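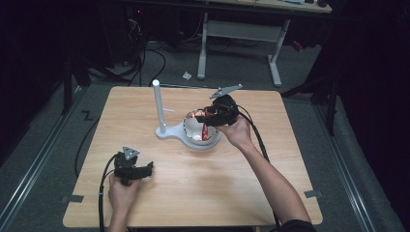

Vija Kuusk schreibt, ihre Riditz habe sich nach einem Winter an einer Ecke leicht verzogen, mit Zwingen liege sie aber wieder plan.

Bei meiner Platte ist das bisher nicht passiert. Ich habe sie im November für 52 Euro gekauft, ohne Gestell, und nutze sie als Arbeitsfläche. Schüssel und Ständer stehen darauf gerade. Vorne halten zwei kleine Zwingen links und rechts, mehr braucht es nicht.

Oberfläche

Helles Holz, fast cremefarben, mit feiner, welliger Maserung. Die Linien laufen in weiten Bögen und liegen stellenweise sehr eng beieinander. Ich mag das, wer eine ruhige Fläche sucht, sollte sie vorher im Laden ansehen. Die Kanten habe ich mit 400er Papier nachgeschliffen — ab Werk waren sie mir zu scharf.
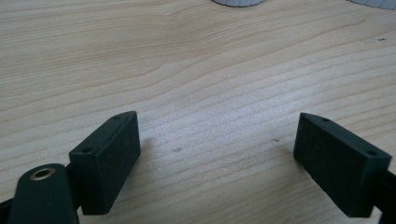 Pflege

Ein feuchtes Tuch reicht meistens. Kaffee sollte man gleich abwischen. Geölt habe ich noch nicht, Riditz empfiehlt es einmal im Jahr. Eine Dose Öl liegt leider nicht bei. Vier von fünf Punkten.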